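About Holum Dried Fruit and Snacks

We sort, mix and pack small things to eat.

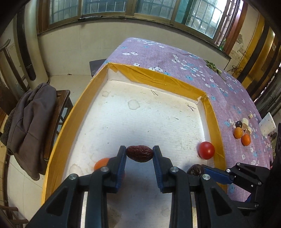 What we do

Holum is a small packing business on the edge of Tovar. We buy dried fruit, fresh fruit in season, nuts and plain biscuits, check them by eye, and put them together in mixed trays and paper bags. Most of what we sell goes to tea rooms, village shops and offices within an hour's drive. The rest goes out by post.

We started with one table and one kind of bag. We now have five tables and 12 mixes, and that is as many as the building will take. There are no plans to move.

What goes into a mix

Dried jujubes are the thing we are known for, if we are known for anything. They are also called red dates, though they are no relation of the date palm. A good one is wrinkled all over, a deep reddish-brown, and gives a little when pressed. They have a stone in the middle unless the label says otherwise, so please take care with children.

Kumquats and cherry tomatoes go into the fresh trays. Both are small enough to eat whole and neither needs a knife. People are sometimes surprised to find tomatoes next to sweet things. They sell well, and the trays we tried without them came back with more complaints than the trays with them.

Chestnuts come in from autumn until they run out. We sell them raw in the shell and cooked in sealed packs. The raw ones need a cut in the shell before they go in the oven.

Biscuits and crackers are bought in from Nendow, a bakery two streets away. They are plain on purpose. We pack them in their own sleeve, as anything crisp goes soft when it sits beside fresh fruit.

How we sort

All the fruit is looked at one piece at a time. We sort in daylight when we can - colour is hard to judge under a lamp, and a dark jujube and a spoiled one look much the same at four o'clock in January.

Each piece is checked for splits, soft patches and mould. Anything split but sound goes into the cooking bags, which cost less. Anything soft goes to compost. We do not wash dried fruit before packing. Fresh fruit is washed and left to dry on racks, and it still wants a rinse at home.

Fruit is graded into 2 sizes, small and large. We used to have a medium, but it caused more arguments than it was worth.

The year here

Spring is quiet. We clean the store room, repair the racks and try out new mixes, and by May the price list is settled for the next twelve months. Summer is mostly fresh trays for events. Autumn brings the chestnuts and the new crop of jujubes, and from then until the new year we are busy every day.

Last winter we sent out 1,717 gift boxes, which was more than we had boxes for. The final few went in plain brown card with a handwritten label. We have ordered more this time.

Orders and collection

Shops and tea rooms can order by phone or through Flonetell, the ordering service we share with other food businesses in Tovar. Orders placed before noon are packed the same day. Fresh trays are made up on the morning they leave and should be eaten within a couple of days. Dried mixes keep for some 5 months in a cool cupboard with the bag closed.

You can also collect from the side door. Ring the bell and wait, as we may be at the far end of the building. We take cards and cash.

Allergies

Nuts and wheat are handled in the same room as everything else. We clean down between mixes, but we cannot promise that any product is free from either. A full ingredients list is printed on every bag and we are happy to read it out over the phone.

Visiting

We do not run tours, but school groups are welcome in spring by arrangement. Children get to sort a tray of dried fruit by size and colour and take home what they have packed. Groups of up to twelve fit comfortably. Please tell us about any food allergies when you book, and ask everyone to tie long hair back.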